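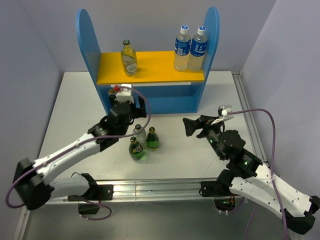
사진 제공: Rutholm 양팔 작업셀 팀

Mudgway 과제 중간 진행보고 (장애 건 포함)
작성: Sharada Suvarna / 2019/09/16
수신: Hidetach 과제관리 담당

시간이 없어 요점 위주로 씁니다. 정식 양식은 다음 제출 때 맞추겠습니다.

1. 현재 상태
병 정리 작업(선반 하단 칸 → 테이블, 테이블 → 선반) 양팔 버전 진행 중. 왼팔은 하단 칸 왼쪽 끝 접근, 오른팔은 테이블 위에서 대기 후 교대. 상단 생수병은 이번 기간 대상 아님. 작은 유리병만 다룸.
계획 대비 3주 지연. 원인은 아래 장애 건.

2. 장애 내용
왼팔 손목이 하단 칸에 들어간 상태에서 Navix 제어기 통신 끊김. 끊긴 뒤 팔이 멈춰야 하는데 마지막 속도 명령을 480ms 동안 유지함. 그 사이 손목이 선반 왼쪽 옆판을 밀었고 선반이 틀어지면서 상단 유리병 하나가 떨어져 깨짐. 다친 사람 없음. 당시 작업자는 테이블 밖에 있었고 비상정지는 작업자가 직접 누름.
같은 증상 총 6회. 병이 깨진 건 한 번, 나머지는 빈 칸에서 나서 피해 없었음.

3. 원인 (현재까지)
- 왼쪽 카메라 케이블. 그리퍼 위로 넘어와서 팔꿈치를 지나가는데, 팔을 많이 접으면 당겨짐. 커넥터 쪽 접촉이 순간적으로 빠지는 것으로 봄
- 카메라가 끊기면 영상 노드가 재시작하면서 제어 쪽 통신까지 같이 막음. 이건 우리 소프트웨어 문제 맞습니다
- 제어기 워치독 시간이 기본값 그대로였음. 설치할때 바꿨어야 했는데 누락
오른팔에서는 재현 안 됨. 오른쪽은 자세가 덜 접혀서 그런 것 같은데 확인은 못 했음.

4. 조치
워치독 단축: 완료. 강제로 통신 끊는 시험 5회, 모두 바로 정지.
영상 노드와 제어 통신 분리: 코드는 끝, 장시간 시험 남음.
케이블 여유 길이 다시 잡기: 왼팔 먼저. 고정 위치 바꿔보는 중이고 아직 확정 아님. 너무 늘어뜨리면 병에 걸림.
선반 바닥 고정: 미착수. 브라켓 견적 기다림.
속도 제한: 하단 칸 진입 구간만 절반으로 낮춤. 작업 시간이 늘어나는데 당분간 이대로 갑니다.

5. 안전 관련
팔 전원이 들어가 있을 때 테이블 안으로 손 넣는 것 금지. 전에는 병 다시 놓을 때 그냥 넣었었음. 이제 정지 → 전원 차단 확인 → 병 배치 순서. 유리 파편 청소용 장갑, 보안경 비치함. 사고 기록지는 따로 보냅니다.
뒷벽과 양옆은 막혀 있지만 앞쪽은 열려 있음. 앞면 가림판이 필요하다고 보는데 원래 예산 항목에 없습니다. 승인 필요.

6. 일정
장시간 시험 끝나야 양팔 교대 동작 재개 가능. 최종 시연은 1월로 옮겼으면 합니다. 그 전에 선반 고정이랑 가림판이 들어와야 됨. 가림판이 늦어지면 시연도 같이 밀립니다.

7. 요청사항
- 앞면 가림판 비용 전용 승인
- 시연 일정 변경 회신
- 예비 카메라 케이블 구매건, 지난번에 올린거 아직 결재 안 났습니다. 확인 부탁드려요

로그 원본은 용량이 커서 첨부 못 함. 필요하시면 공유 폴더 권한 드리겠습니다.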